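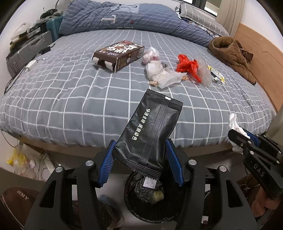 *Fig. 1. A black foil sachet over a lined trash bin. The printing reads "快速去除 皮肤杂色."*

## Week 6: Reading a skin care claim

The words in Fig. 1 say, more or less, "quickly removes uneven skin color." Start with "quickly." Compared to what? A claim with no time in it can't be late.

"Removes" is stronger. Most ads we'll read stop at "helps reduce the look of," wording a lawyer can live with. Keep a list of these verbs as you go; you'll need it for the second paper.

**Case: the Nirkimari mask leaflet**

- Says 1248 women "took part." Took part in what? The small print describes an online survey.
- The before and after photos come from 20 of them. Who picked the 20?
- No comparison group. Skin changes with sleep, sun and season, so I don't see what the photos can show.
- Tseng (course reader) thinks the survey is still worth something as a record of what buyers believe. I'm less sure. They got the product free.

Dalsgaard's chapter on the Cernau cream is better, though he trusts the company's own lab too much for my taste. Read it anyway, and skip the appendix.

**For next time:** bring one package from home. Underline every claim that could be proved wrong. If you underline more than two, check again.

Paper 1 due 10/11/2021. Fung-ping Tseng's article is on reserve under T.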